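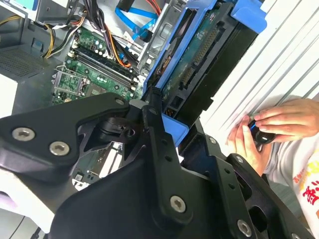

*By the Drundo workshop desk | Hardware notes | Updated January*

# Moving a Windows install from a hard disk to an SSD in an older desktop

This procedure covers desktop towers with a single SATA system disk and at least one spare SATA port. It assumes the old disk still reads without errors. If it clicks, stalls or drops off the bus, recover the files first and do a clean install.

## Check the source disk

1. Open a command prompt as administrator and run `chkdsk C: /scan`.
2. Read the SMART data with any utility you trust. A rising count of reallocated or pending sectors means the clone may stop partway through.
3. Note the used space on every partition, including the hidden ones. The total has to fit on the new drive with room to spare. We leave at least 100 GB free on a 500 GB drive.

Turn off BitLocker and let decryption finish. On a full disk this can take most of a day. Disable Fast Startup as well, or the file system may be left in a hibernated state that the cloning tool refuses to read.

## Fit the new drive

Shut down, switch off the power supply at the back and hold the power button for a few seconds. Lay the case on its side with the board facing up.

Most older towers have only 3.5-inch bays, so a 2.5-inch SSD needs an adapter bracket. Eklund sells a plain steel one that takes four M3 screws. An SSD has no moving parts and can sit in any orientation.

Connect the data cable to the lowest-numbered free port. On many boards the first ports run at full speed and the rest hang off a slower controller. The manual will say which. Leave the old disk connected for now.

## Clone

We use Gradia, booted from a USB stick, so that Windows is not running during the copy. Any tool that copies all partitions and preserves alignment will do.

1. Select the source by serial number. Drive letters and sizes are easy to mix up.
2. Select the SSD as the target. Everything on it will be erased.
3. Choose "copy used sectors" and turn on verification.
4. Start the job. With 200 GB of data, expect roughly an hour over SATA.

If the job ends with a read error, run `chkdsk C: /r` on the source and try again — once. A second failure points to a failing disk.

## First boot

Power off and unplug the old disk before starting Windows. With both drives attached, the firmware may boot the wrong one.

In firmware setup, put the SSD first in the boot order and leave the controller mode as it was. Switching from IDE to AHCI at this stage commonly causes a boot failure.

Once Windows loads, run `fsutil behavior query DisableDeleteNotify`. A value of 0 means TRIM is enabled. Turn BitLocker back on if you use it.

Keep the old disk untouched for 7 days before wiping it.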